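Third week of digging at Plandham. The trench by the river is now 60 cm deep and we reached a dark layer with charcoal and small bones of fish.

Wubit Kumsa has washed 346 pieces of pottery since September. Most are plain, but 4 have a line pattern made with a cord.

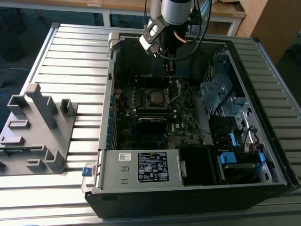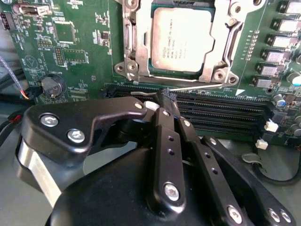
How do we know the age of the dark layer? We sent charcoal from it for radiocarbon dating, and until the result comes we compare the pottery with pieces from Tamayo.

Oddur Þrastardóttir thinks the layer is older than the stone wall — I agree, because the wall cuts through it.

Tomorrow we begin at 7 in the morning, if the rain permits. Please bring your own gloves.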